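Flelluvstead Community Garden Association
Minutes of the Summer General Meeting
August 21, 2018, in the long room behind the library

The meeting got going a few minutes late, as there was a good deal of catching up to do after the holidays and the coffee urn took its time. The chair welcomed everyone, old faces and new, and said how lovely it was to see the room so full in the middle of picking season, when we all have beans that ought to be dealt with at home. Apologies were received from several members on the Gatach side of the creek, where the road is still being dug up.

Minutes of the last meeting
Read and approved, with one correction: the compost bins are to be turned every other week and not every week, as was written down by mistake. The secretary is sorry for any sore backs.

Matters arising
The new hose reel by the north gate is in place and has been much admired. The old one is free to anyone who would like to come and take it away (it leaks, but only at one end). The question of the missing wheelbarrow has been happily settled. It was behind the Markeo shed the whole time, under the rhubarb leaves, and has been pumped up and put back to work.

Money
The balance stands at $1,775 after the water bill. The plant sale in spring brought in $154 from the herb table alone, and thanks were given to everyone who potted up all that mint. Plot fees stay at $25 for the coming season, which was agreed without a vote being needed. Three plots have not yet been paid for, and gentle reminders will go out.

Water
This took up the longest part of the evening, as it always does in a dry summer. Members with plots on the upper slope said the pressure drops off badly after supper, when everybody comes down at once to water. It was suggested that the upper slope water in the morning and the lower slope in the evening. Some members who work early shifts were not happy with this, and one felt that tomatoes ought to come before flowers if it came to that, which led to quite a lively few minutes on behalf of the dahlias! In the end it was agreed to try the split until the end of the season and to be kind about it. Anyone who can't manage their turn may swap with a neighbor.

The Setiawan Bed
The shared bed near the entrance has done beautifully this year, and more than 80 bags of greens have gone over to the food pantry. The pantry has asked if we could send fewer radishes and more chard. Seed for a late sowing of chard has been bought, and the bed will be cleared of bolted lettuce at the next work morning. Please bring your own gloves and, if you have one, a digging fork.

Harvest supper
We will hold it on the grass again if the weather lets us, and in the long room if it doesn't. A sign-up sheet for dishes went around and came back with seven potato salads and no dessert, so it will be going around again. Plates and forks will be borrowed from the library kitchen as before. Children are asked to bring their biggest squash for the weighing, and grown-ups may enter as well, though there was some feeling that they should be judged apart.

Any other business
A member asked whether the path between the bean rows could be widened enough for a walker or a stroller. Everyone thought this a very good idea, and it will be measured before the next meeting. Somebody has been leaving zucchini on other people's gates. The giver is thanked and asked to stop.

There being nothing further, the meeting closed and most of us stayed on to finish the plum cake.

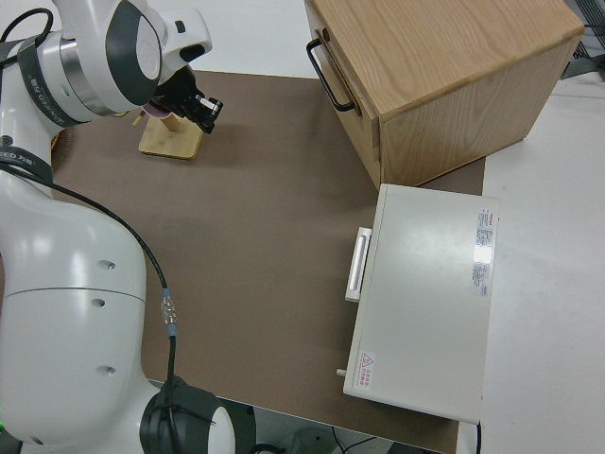

Added at the request of an upper slope plot holder after the draft went around: the morning turn suits her well enough, but she would like it written down that the tap by the top gate sticks, and that until it is fixed she can't get a full can out of it in under ten minutes. She is willing to hold the flashlight for whoever comes to mend it.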